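HIST 118: Everyday Life and the Clock
Handout 3 - How people learned to be on time
Instructor: Pramila Tyagi

Last week we ended with church bells, and I loved how many of you asked who got to ring them! Keep that question in your pocket, as it comes back today.

1. Hours that stretched
Before mechanical clocks spread, many people split daylight into twelve parts. A summer hour was long and a winter hour was short, and daily life went along with it perfectly well. Equal hours came in with the town clocks, slowly and unevenly. Read the Seixas chapter for this, especially the pages on market days, where the bell told buyers when they could start haggling.

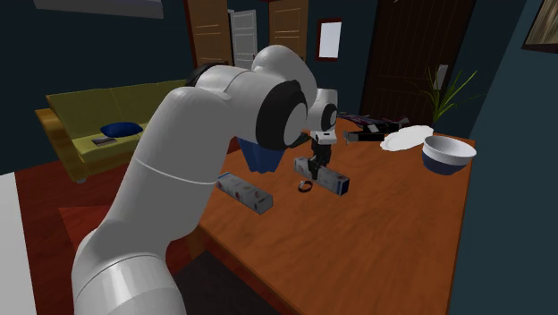

2. The clock comes indoors
A clock at home was a thing to show off long before it was a thing to obey. Early ones had only an hour hand, and that was plenty. The pendulum changed everything in the 1650s - suddenly a clock could keep good enough time to make a minute hand worth having. Look at the household list on page 23 of the reader and see which room the clock is in. Why there?

3. Time on the body
Pocket watches put the hour in a person's own hands, and wristwatches put it in plain sight. For years wristwatches were sold mostly to women, as jewelry. Soldiers in the First World War needed both hands free, and after the war men kept wearing them. Such a small shift, a few inches from pocket to wrist, and it changed how people glanced, fidgeted and waited.

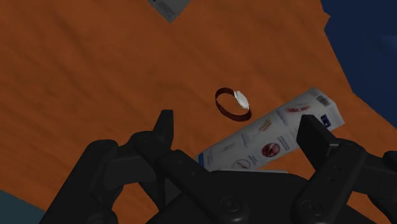

Fig. 2. A small watch-like band beside a pale printed package.

4. Factory time
Some mill owners banned watches on the floor, so the only time that counted was the owner's. Back to our bell ringers! Umesh Bhardwaj's article is short and wonderful on this, and please don't skip the footnotes.

For next class
Write one page on a time you were late and who decided that you were. Sarita and Bimla will open the discussion. Bring the reader, and finish section 18 if you haven't yet.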